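Stretch cord keeps failing at the knot on beaded bracelets

Posted by Huaranga

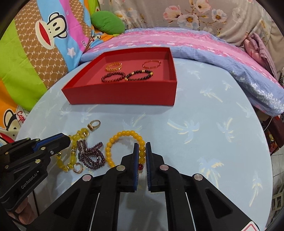
I string glass seed bead bracelets for a craft stall and have used the same method since September: 0.7 mm clear elastic cord, single strand, surgeon's knot, drop of glue. Out of the last 100 bracelets sold, five have come back. In every case the cord itself is intact and the knot has let go. I pull the knot tight, glue it, wait ten minutes, trim the tails to 1 mm and slide the knot inside a bead.

Things I have changed so far with no clear result:
– a second brand of cord, same diameter
– super glue in place of jewelry cement
– four passes through the loop instead of three

The beads are size 6 with a hole a bit over 1 mm. Finished inside length is 6.5 inches. I would like to stay with stretch cord, as customers at the stall do not want clasps. Is this a knot problem or a cord problem?

Posted by Hikinen

Most likely a cord preparation problem that shows up at the knot. New elastic has slack in it. If you string it straight off the spool, it lengthens over the first few days of wear and gets thinner as it does so. The knot was tied on thicker cord, so it is now loose.

Cut a 10 inch piece, hold both ends and pull firmly several times, then let it rest for a minute before stringing. Tie the knot with the cord under light tension and no gap between the beads. Pull all four strands leaving the knot, one pair and then the other, until the knot stops moving.

Two more points on your method. Super glue dries brittle, and on elastic it can stiffen the cord right beside the knot, which then cracks when the bracelet is rolled over a hand. Go back to the jewelry cement. Ten minutes is also too short. Mine sits overnight before I trim, and the tails stay at 3 mm. With a 1 mm tail, very little slip is needed before the end passes through.

If the bead hole allows it, double the cord. Two strands of 0.5 mm will go through a size 6 bead and hold better than one strand of 0.7. Check the narrowest bead in the batch first.

I logged 353 bracelets after switching to prestretched doubled cord. Two came back, both with cord cut by a rough metal spacer. No knots had opened.

Posted by Inano

just use fishing line and a crimp, never had one break

Posted by Hikinen

Fishing line does not stretch, so a 6.5 inch bracelet with no clasp will not go over most hands. Crimps on elastic are also a bad idea because the edge of the crimp cuts into the cord.

Posted by Huaranga

Prestretching was the step I was missing. A test piece of the 0.7 mm cord grew by almost half an inch after ten pulls and stayed that way. I have 0.5 mm on order and will restring the returned ones doubled, with cement left overnight. The spool I have now will get used up on kids' sizes, prestretched, tails at 3 mm.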